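Two days with the Vullari hand kit
Trip notes by the editor of the Oyelaran home automation newsletter

I have wanted to see the Vullari kit in use since September, when a reader wrote in to ask whether it was any good and I had to admit I had only read the manual. So when Dovik, the small company that makes it, offered to let me come and watch a household session and then see the workshop, I packed a notebook and two sandwiches and got on the train.

For anyone who missed the last issue: the Vullari is a pair of hand-held grippers with a recorder and a box of spare parts. You do a chore with the grippers in place of your fingers, the kit records it, and you send the recordings to Dovik, who turn them into training material for a robot arm. You can rent it by the week or buy it outright for 900, case included. The idea is that the person who knows the chore does the teaching, at home, with no robot in the house at all.

The household part came first. I had expected some sort of showroom flat, with one towel on a bare table, and I was so pleased to be wrong. We were in a real bedroom, with a big peony quilt on the bed and cables looping down from the wall outlets, and the job for the morning was cloth. Cloth is the thing I get the most letters about. Everybody wants a robot that does laundry!

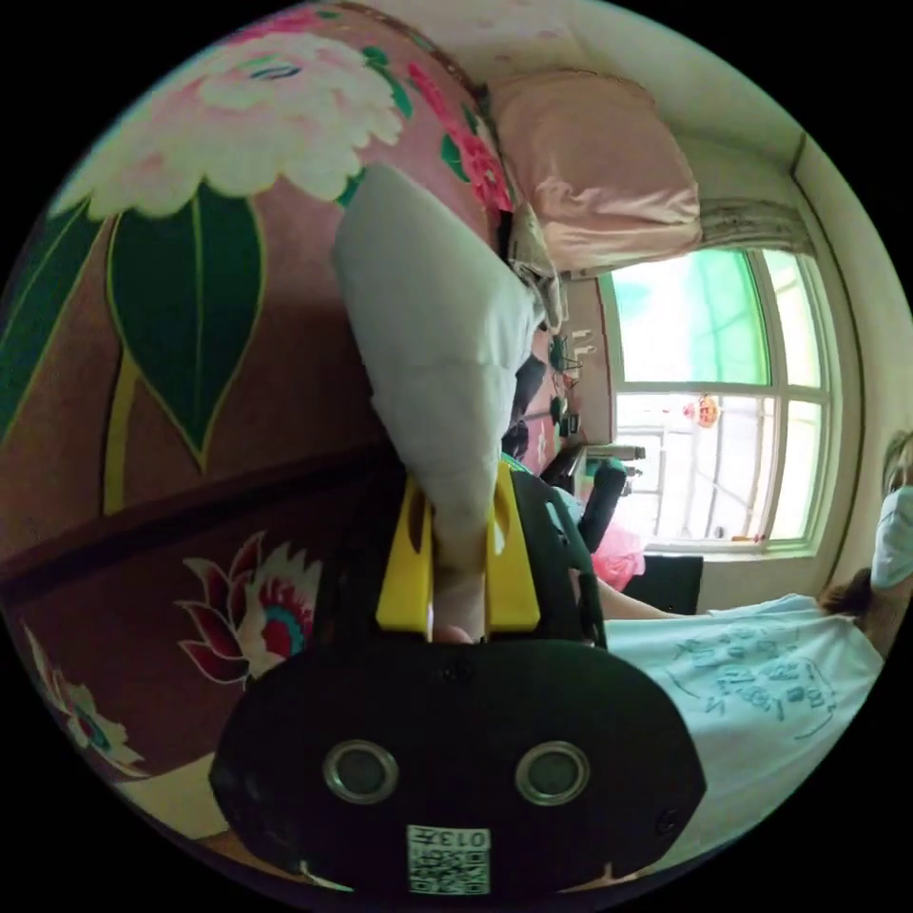

What surprised me was how quickly I forgot about the tool and started watching the fabric. Cloth looks so simple until you have to handle it with two stiff fingertips, and then every crease becomes a decision. Do you take the corner, or a fold near the corner? Do you pinch deep or just catch the edge? I was allowed a turn with a practice pair over lunch, on my own scarf, and I pinched so much of it at once that I ended up with a sort of wool cabbage. My second go was better. By the fifth or sixth I could lift one edge and lay it over another, and I was ridiculously proud of myself.

The grip takes some getting used to. I have small hands and I could feel it in my forearm after one long stretch, so I'd plan for breaks. The Dovik people suggest 17 minutes of recording and then a rest, an oddly exact number that comes from their own trials, and I'd say they have it right. The fingers themselves are bright yellow, and I liked that more than I thought I would. You can always tell where your tips are, even against a busy pattern.

A few things I wrote down while I was there, in no order:

The quick-start card is very good. The full manual is much too long and the part on cleaning the lenses is buried on page 28.

You get left and right handles, but the fingers swap between them, and spares are in the box.

Bags and jackets are harder than sheets. Anything with a cord or a buckle gives you something extra to chase, and the cord always seems to slide off the way you don't want. I asked if there was a trick to it and was told to move slower, which I suppose is a trick.

Bring a drink. I talked a lot and so did everyone else.

The software is the weak spot for me. It sorts your recordings into tasks, and you can rename them, but you can't merge two tasks once they've been uploaded. I'd have "fold" and "folding" and "fold 2" within a day. Dovik say merging is on the list for the next release. I'd also love a way to mark a recording as a bad one on the spot – at the moment you have to wait until the session is closed and go hunting for it.

Still, I came away that first evening with my head buzzing. I sat in the hotel folding and unfolding the little bath mat with a pair of salad tongs from the breakfast room (I put them back).

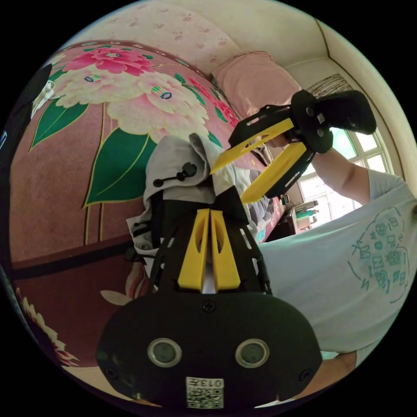

Besitz, 2024-01-29

Workshop day. Dovik have the upper floor of an old print shop, up a staircase that is steeper than it looks, and they build every kit there. The benches run along the street side. Finger pads get glued at one end, the handles are assembled in the middle, and the finished sets are checked by the door, where there is also a very good coffee machine.

I had asked to see the check, and I'm glad I did. Each gripper is opened and closed against a gauge, then used to pick up a coin, a pencil and a square of thin cotton. The cotton is the one that fails them. If the tips don't meet evenly, it slips out at one side, and the gripper goes back down the bench to be adjusted. There were 29 sets waiting to ship when I visited, all in gray cases with the foam already cut.

They also let me see an arm working from recordings made by earlier customers. It was putting dishcloths in a drawer. It's slow, and it dropped one while I stood there, but then it went back and picked the thing up by a better spot, and I made a noise out loud. I had spent the day before doing just that with my scarf!

Would I rent one? Yes, for a week, and I'd choose two or three chores beforehand and stick to them. Buying makes sense if you belong to a club or a school that can pass it around. The carrying case is sturdy, though it's a wide thing to get through a train door.

Workshop visits are by appointment and you need closed shoes. From Besitz station it's the second street on the left after the bakery, and the bell is on the side door.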